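Section 4: Setting Up Your Bringate Soil Salt Meter

Welcome back! If you've made it this far, your meter is charged and the probe is screwed on snugly, so we can get to the part most growers enjoy, which is taking it out to the field.

1. Rinse the probe in clean water and let it drip for a minute.

2. Hold down the SET key until the screen blinks, then pick your crop from the list. Barley and rice are near the top (we grow plenty of both at Dilbridge, so forgive us for putting our favorites first).

3. Push the probe straight down to the second ring. Go gently - if you hit a stone, pull it out and try a hand's width over.

CAUTION: Never hammer the probe or step on it. The tip is glass and it will crack.

4. Wait for the beep, then press SAVE. The meter holds 751 readings before it starts writing over the oldest ones.

NOTE: Fields near the coast, like those around Ellville, can change a good deal after a heavy rain. We like to take one set of readings in January and another just before planting, and keep both in the same notebook. 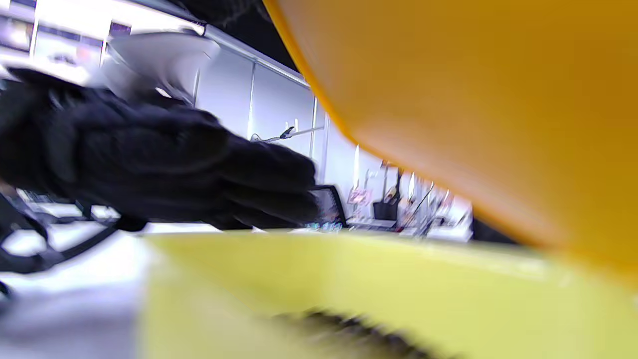
5. When you're done for the day, wipe the probe with a soft cloth, slide the cap back on, and store the meter somewhere dry. If the screen ever shows LOW at 200 or under, top up the battery before you go out again.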